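Sim kitchen policy does great on the plate task until I move the rack -- is my result even real?

Posted by drainboard_dan

Hi all, first time asking in the manipulation section so be gentle! I'm training a policy by imitation in a simulated kitchen. The task is putting a plate in the dish rack next to the sink. I recorded 300 demos by teleop, trained overnight, and got 90 percent success with the rack in its usual spot. I was thrilled. Then I slid the rack 15 cm along the counter and it fell apart, the gripper just heads for the old spot and lets go.
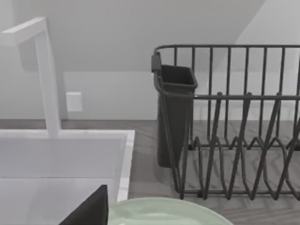 My advisor wants a number for our March report and I don't know which one to give her. Do I report the first one, or randomize the rack and start over? I'm on the wrist view plus joint positions, no depth.

Rowena Tan

Report both! Seriously, the gap is the interesting part. I had the same thing on the Hiltum drawer task and it was the joint positions. The policy learned the arm path and pretty much ignored the pixels. Try dropping them from the input (or adding noise) and retrain on the same demos before you record anything new. Then test at 14 rack positions or so, same seeds for each run, and plot success against distance. Thin wire racks are hard at low resolution too, so check what size your images get shrunk to.

mugtree

just randomize everything lol

Thandeka Van Wyk

Agree with Rowena on the joint positions. I'd still record some new demos with the rack moved -- if it never moved in training, one camera change won't save you. Keep the old set for comparison.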